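Kovard opens orders for ribbed fabric sleeve for robot hands

MINBRIDGE, February - Kovard today opened orders for the Trellano sleeve, a fabric cover for multi-finger robot hands. Goes over the back of the hand and the wrist. Fingertips stay bare. Ships in 6 weeks.

Views from the wrist camera, dark gray fabric in both, over the hand in the first:

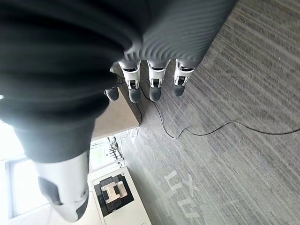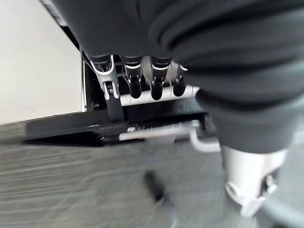

What's in the kit

One sleeve, two spare cuffs, a fitting card and a wash bag. Sizes for 8 hand models at launch, list on request. No tools needed to fit it, and it comes off the same way. Machine wash cold, hang dry, no softner please.

Price and availability

Single kits are $200. Labs ordering for a whole fleet should write to Cinzia Parisi for a quote. First batch is 900 kits, over half already spoken for by pilot customers. Second batch date to be confirmed.

"People were wrapping hands in cut-up socks and tape," said Viola Villa, product lead at Kovard. "We wanted a cover you can pull off, wash and put back before the next shift. Wrist seam took us the longest, by far."

Mazza, the textile shop that knits the sleeves, will also handle repairs. Send torn ones back, do not glue them. Repair turnaround and the and the shipping address are printed on the fitting card.

Demos

Danica Holub is taking demo bookings for Minbridge, mornings from 9 a.m. Bring your own hand if the model is not on the list.

Press contact: Amedeo Testa, Kovard press desk, Minbridge. Samples for review on request, please say which hand you run.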